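In Praise of the Slow Hand

By Kerubo Mohamedi

My grandmother taught me to fold dumplings by standing behind me and putting her hands over mine, and for years I believed she did it because she was impatient with words. I think about her a good deal these days, because I spend most of my working afternoons at Trarnis doing something close to it with a robot arm. I take hold of it and walk it through a job, or I sit across the room with a controller in each hand and let it copy me. Then we do it again. In December we did it 524 times, all for the same small business of picking a folded cloth off a shelf and laying it in a tray.

People who visit are polite about this, but I can see them wondering. Surely there must be a quicker way? There are quicker ways, and my colleague Fenna De Bruijn, who writes very good software, will cheerfully list them for you over lunch. You can describe the task in rules. You can let the machine try things in simulation all night long while you sleep. I have nothing against any of it, and some of it will end up doing most of the work. But I want to put in a word for showing, and for showing slowly, because I think we rush it and then blame the robot.

When I started, I was proud of being fast. I had played a lot of video games as a teenager and the controllers felt like home, and on my first full day I recorded 142 demonstrations and went around telling everyone so. Ineke Vermeulen, who had been at this four years longer than I had, went through them with me the next morning. She kept 22. The rest, she said (kindly, she is always kind), were full of me. I overshot and corrected. I grabbed the cloth by whatever bit came first. Sometimes I came in from the left and sometimes from above, for no reason I could give her when she asked. A person watching would have forgiven all that and understood what I was after. A learner that only has the movements to go on will take the dithering along with the rest.

So I slowed down, and I found that slow teaching made me notice what I do. I had no idea that I pause before I close my fingers on something soft. I had no idea that I look at the tray before I turn toward it. You can fold laundry for thirty years and never know those things about yourself, and then one afternoon you have to pass it on to something that has never touched a towel, and there it all is.

The other thing slowness does is make you think about what the learner gets to see. We operators sit well back with the whole table in front of us, and it is terribly easy to forget that the arm's own view comes from a little camera down at the wrist. I used to go through a whole session without once opening those recordings. Now I look at some of them every evening before I go home, with a cup of tea, and I recommend the habit to anyone who teaches this way. Some moments are rich, and in others there is very little for a learner to hold on to.

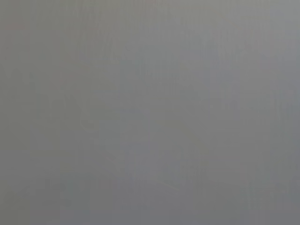 One moment from the wrist camera's side of things: gray nearly all over, with some very faint streaks.

I know what I would do with a view like that if it were all I had, and the answer is guess. Looking at it, I feel a good deal more patient with the arm. It also changes the way I move. I try to give a job a clear beginning now, with a little time to look before anything else happens, the way you would hold a recipe card still for a child who was reading it.

My friend Adwoa Abubakari, who teaches piano and has heard more about robot arms than she ever asked to, says that her worst lessons are the ones in which she plays beautifully. The student goes home impressed and no better off. I have borrowed that thought many times. A demonstration is a sort of gift, and you ought to think a bit about whether the other party can use it.

I do understand the objection that none of this scales. A patient person with a pair of controllers can only do so much in a day, and wages are wages. Fine. But I would still take 21 careful showings over a big heap of careless ones, and I would like the people who do the showing to be given the time to do it properly, and maybe a better chair. Ineke has been asking for the chair since before I got here.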